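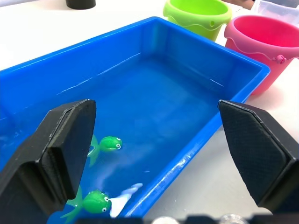 Two of our toy fish in the blue tub, seen from the wrist camera with the gripper open.

Fish update! A few of you stopped me in the hallway to ask how the water work is going, so I've pinched a bit of newsletter space from Noreen Buckley (thanks Noreen) to catch everyone up.

The short version is that we've been trying to get an arm to pick floating toys out of a tub and put them in a bucket of the right colour. Green fish, green bucket. A toddler can do it. Our old policy, Clekero, was hopeless at it, and for most of the winter I blamed the gripper. I ordered different pads. I fiddled with the closing force. Lorcan Ó Flaithearta very patiently let me do all this before he sat me down and made me watch the failures back at quarter speed, with tea.

What we saw was that the arm kept going for things that weren't fish. Shiny plastic plus shallow water gives you bright streaks along the rim and pale smudges on the surface, and from the wrist those look every bit as interesting as a toy. Worse, when it did go for a real fish, the fingers pushed a little wave ahead of them and the fish drifted off. Clekero picked its target once, up high, and then committed. By the time it closed, the target was somewhere else.

So Iman Tawfik had the idea of making the model guess where the toy will be a moment from now, and only then choose the grasp. We take a short run of wrist frames (11 of them, we tried longer and it got sluggish) and train a small side network to predict how each patch of the picture will move. Reflections slide about when the camera moves and toys mostly don't, at least not in the same way, so the side network gets quite good at telling them apart without anyone labelling a single glint. I was all set to label glints. I had a spreadsheet!

We collected 3,000 attempts by teleoperation, which was a lot of evenings, and Imani Achterberg did far more than her share. After throwing out the ones where the log had gaps or the operator gave up, 1,948 were left for training. Then we ran 699 fresh trials with the new policy, which we're calling Urkov. The improvement on single fish is big enough that I'd stopped watching by the end and was answering email. Two fish close together is better than it was, but still not what I'd call good. It likes to aim for the gap between them, and the translucent tails don't help, as the model seems to see the heads clearly and treat the fins as water.

White toys are the other sore spot. Anything pale and half under the surface gets mistaken for a reflection and ignored, so we've swapped one problem for a politer one. Lorcan thinks a second camera looking from the side would fix it. I'd like to try moving the arm a few centimetres before deciding, to get another view for free. We have a small bet on.

Kathleen Carroll is helping with the write-up and has already crossed out most of my adjectives. We're hoping for a draft in November. If you'd like to read it early, or you have any pale bath toys the kids have grown out of, drop them at my desk (toys) or send me a note (reading). Ducks are fine too.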